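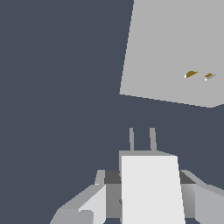 Two small slivers on a grey panel, dark blue behind.

18 August 2022 – dye bench, Grulex workshop

Madder day! Weighed out the Rerden roots and soaked them overnight, then held the pot just under a simmer for nearly 2 hours. Gorgeous brick red on the alum-mordanted wool, far deeper than last month's batch. 187 g of fibre in, all of it even. 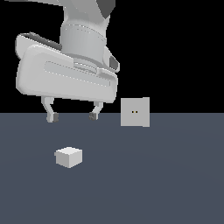

Güler wrote back to say our tap water is doing half the work, and that chalk would push the red further still. Must try it – a pinch in one pot, none in the other.

The cotton is paler, more of a salmon, but I love it. Tannin bath first next time.
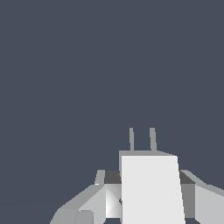 Second dip from the same roots gave a soft coral on 130 g of the Fulten yarn. Keeping the liquor for a third go, with iron. 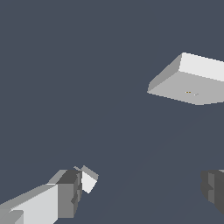

Light-fastness strips are in the south window until September. Labels in pencil, please, the ink ran.

2 comments · 2 shares
Back to top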